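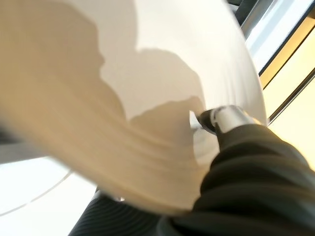
Matte finish on a curved surface, pale cream, with the rim arcing across the top.

Purlow 801 Matte Finish for Curved Ware
Manufacturer: Grisivon
Category: Surface finishes, interior, water-based

Overview

Purlow 801 is a pigmented, water-based finish for curved household pieces: bowls, basins, lamp shades, molded seats, planters and similar shapes with an inside face, an outside face and a rim between them. It dries to a smooth, low-sheen surface. It is supplied ready to spray or roll and should not be thinned for either method.

The formula is thicker at rest than it is in motion. When it is stirred or pushed through a nozzle it flows freely, and it stiffens again soon after it lands. On a flat panel this makes little difference. On the inner wall of a deep piece it reduces the tendency of a wet coat to slide down and collect at the lowest point. Sagging is still possible if the coat is too heavy; see Application.

Purlow 801 replaces the earlier Purlow interior matte. The two can be used over each other once the first is fully dry, but they should not be mixed in the same container.

Shades

Three shades are stocked.

Cream: a pale, warm off-white. Shaded parts of the piece read as beige under warm lamps.
Chalk: a neutral white with no yellow in it.
Oat: darker than Cream, intended for pieces that stand against a white wall.

All shades use the same base and have the same drying time and coverage. Shades may be blended. Blend the full quantity needed for the job before starting, as small batches are hard to match afterward. Printed color cards are available from the sales office and are more reliable than a screen for choosing between Cream and Oat.

How the finish looks on a curve

A low-sheen surface spreads light across a curve in place of returning a hard highlight. On a shallow inner face, the change from the lit area to the shaded area is a gradual one. Cast shadows remain clearly visible because the background is pale and even, and their outlines should be ignored when checking for defects. Move the lamp before marking a spot for sanding. A shadow moves with it; a run or a patch of thin coating stays where it is.

Inspection is best done with a single light held low and to one side, so that the beam grazes the surface. Overhead lighting hides most texture problems on a matte coat. Daylight from a window is acceptable if the piece can be turned.

Suitable materials

Molded plastic, except polyethylene and polypropylene
Fiberglass
Fired, unglazed ceramic
Plaster and plaster composite
Close-grained wood, sealed
Primed steel and primed aluminum

Polyethylene and polypropylene are excluded because the coating does not bond to them reliably, with or without primer. If the material is unknown, coat a small area on the underside, leave it overnight, and press a strip of masking tape over it. Pull the tape back sharply. If any of the finish comes away with it, the piece is not suitable.

Purlow 801 is not approved for surfaces in contact with food or drinking water. It may be used on the outside of a serving bowl if the coating stops below the rim. It is not intended for outdoor use, for ovens or radiators, or for pieces that hold standing water.

Primer

Bivura primer is recommended for metal, fiberglass and any plastic with a glossy factory surface. Sealed wood and unglazed ceramic can be coated directly, though a primed surface usually needs less finish to cover evenly. Other water-based primers may work. Solvent-based primers must be completely free of odor before the finish goes on, and a trial area is advised.

Primer should be sanded lightly before the first coat. On inside curves use a foam-backed pad; a rigid block rides on its corners and leaves flat facets which remain visible under the finish.

Preparation

Wash the piece with warm water and a little dish soap. Rinse until the water no longer beads on the surface. Beading indicates wax, polish or mold release, and all of these cause the finish to pull away into small craters as it dries. If beading continues after a second wash, wipe with denatured alcohol on a clean cloth and allow it to evaporate.

Fill chips and pinholes, then sand the filler level. Rims deserve more attention than faces. A nick in a rim is seen in outline and cannot be concealed by the coating, and a sharp rim sheds wet finish and dries thin. Break any sharp edge with fine paper so that it is slightly rounded to the touch.

Remove dust with a barely damp cloth. Do not use a treated tack cloth, which can leave residue.

Application

Stir slowly from the bottom of the can. Shaking introduces bubbles that are slow to leave. Strain the finish if the can has been opened before.

Two coats are required. Allow three hours between coats in a dry, ventilated room at ordinary indoor temperature, longer if the air is damp or if the first coat still feels cool.

Spray. Start with the rim, then the inside face, then the outside. Coating the rim first gives it a light pass of its own and a second from the overspray of each face, so it does not need a heavy coat at any stage. Inside a bowl shape, work from the center outward in overlapping rings and keep the nozzle square to the surface. The usual fault is to hold the wrist still and let the angle change as the hand moves, giving a rough, dusty band on the far wall. Turning the piece on a stand is easier than walking around it.

Roller. Use a small foam roller with rounded ends. Load it lightly and roll along the curve, then finish with strokes from the center to the rim. Do not go back over an area that has started to lose its wet shine. Lap marks on a matte coat cannot be rubbed out and will have to be sanded and recoated.

Brush. Suitable for rims, feet and touch-up only. Brush marks in the first coat will show through the second.

Sand lightly between coats if the surface feels rough. Do not sand or polish the final coat, as this raises the sheen in patches.

Drying and handling

The surface is dry to the touch well before it is hard. Pieces can be moved by the underside on the same day. Leave them overnight before setting them on felt, and do not stack them for at least a week. Stacked too early, coated pieces can stick at the points of contact and lift the finish when separated.

Hard contact — metal against the inner face in particular — can leave a gray mark even on a fully hardened coat. In most cases this is a deposit from the metal and not damage to the coating. Clean it with a damp melamine sponge, using very little pressure, and stop as soon as the mark is gone. Continued rubbing produces a shiny spot.

Care

Dust with a dry, soft cloth. For fingerprints and light soiling use water and mild soap, then wipe dry. Avoid abrasive cream cleaners, furniture polish and anything containing wax. Polish does not harm the coating but fills its texture unevenly, and the resulting sheen is difficult to remove.

Common faults

Craters or fish-eyes: wax, silicone or mold release on the surface. Sand back, wash and prime.

Runs below the rim: too much finish on the rim in one pass. Allow to harden overnight before leveling. A run sanded too soon tears and leaves a hollow.

Rough band on one side of the inner face: nozzle angle or distance changed during the pass. Sand smooth and recoat the whole inner face.

Shiny patches: rubbing, or uneven absorption by unsealed wood. Patches caused by rubbing need a fresh top coat. Spot repair is seldom invisible on a pale shade.

Yellowing in Cream: normally tannin from wood that was not sealed. A stain-blocking primer is needed before recoating.

Storage and disposal

Keep the can tightly closed, upright and away from frost. Frozen finish separates and cannot be recovered by stirring. A skin on the surface can be lifted off whole; strain what remains. Wash tools in water immediately after use. Dried finish has to be scraped or soaked off and foam rollers are rarely worth saving. Do not pour leftovers into a drain. Let them dry out in the open can and follow local rules for household waste.

Supplied accessories

The finish is sold on its own or with the Hamdy turning stand, a low bench stand with a rotating top and a felt pad. The pad is removable and should be taken off before spraying. Strainers and foam rollers are sold separately.

Technical support

Questions on materials and primers: Shaimaa Samir, technical desk.
Color cards and blended orders: Younes Berrada, sales office.

Please have the batch code from the base of the can at hand when reporting a fault. Photographs taken with the light coming from one side are preferred. The safety data sheet is sent on request and is included with all trade orders.

The drying instructions on this page were revised in June. Cans labeled before then carry a shorter interval between coats; follow the interval given here.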